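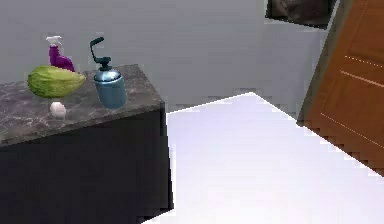
I started Gremham Comics in 2011 with one long box of back issues, a second-hand till and a very patient landlord, and I still can't quite believe I get to talk about superheroes for a living. I'm Octavio Grajales, and if you've ever rung the shop and had your ear bent for twenty minutes about inkers, that was me, sorry. The shop sells new comics, old comics, collected editions and the odd small press thing I've fallen in love with. We also make our own, but I'll come to that. People often ask what a good colourist does all day, . Take the purple spray bottle with the white trigger, next to that big stripy green melon on the dark marbled counter. Purple and green! That's half the villains of my childhood, right there in the kitchen. Put those two colours side by side on a cover and any reader over the age of six knows somebody's up to no good.

Anyway – the shop. We began as a market stall in Fitholm, two trestle tables and a tarpaulin, and moved indoors after one especially wet November when I lost most of a run of war comics to a leaking gutter. (I still have them. They're shaped like crisps.) The place we found used to be a wool shop, and the pigeonholes where the yarn went turned out to be the perfect size for digests. We've never changed them.

There are 4 of us now, counting me. Between us we cover capes, horror, manga, funny animals and the sort of autobiographical comics where somebody is sad in a flat. If you come in and say "I liked the film, where do I start?", you won't get a sigh or a lecture. You'll get a cup of tea and probably three different answers, and then we'll argue about it after you've gone. I started with a battered annual from a jumble sale that had its last eight pages missing, so I'm in no position to be snooty about where anybody comes in.

Our standing order service is the bit that keeps the lights on. Give us a list of the titles you follow and we put them aside as they come in, bagged if you want them bagged, and we'll hold them for 8 weeks before we start nagging. There's no charge for it and you can add or drop a title whenever you like. If you live too far away we'll post them in proper stiff card, and I'm quite boring about the card.

Then there's Jelis, our own little comic. It began as a photocopied thing we gave away at the till and it's now a real printed book with a spine, which still makes me giddy. The main strip follows a lighthouse keeper called Bedoya who can hear what ships are thinking, and most of what they're thinking is complaints. I write it, badly at first and a bit better lately. We print 500 of each issue, and when they're gone they're gone, apart from the handful I keep back for people who ask nicely.

We take submissions for the back pages too. Short strips, one to four pages, black and white or colour, any style. We pay for everything we print – it isn't a fortune, but it's on time. Send finished pages or good clear roughs, and please put your name on the pages themselves as well as in the email, as I am not a tidy man.

We buy collections as well. Bring them in or send a list, and I'll tell you what I can offer and what I think you'd be daft to sell. Please don't flatten, trim, tape or "clean" anything beforehand. I've seen what a pencil rubber can do to a nice old cover and I had to go for a walk.

Come and say hello if you're ever in Fitholm. The door sticks, so give it a good shove.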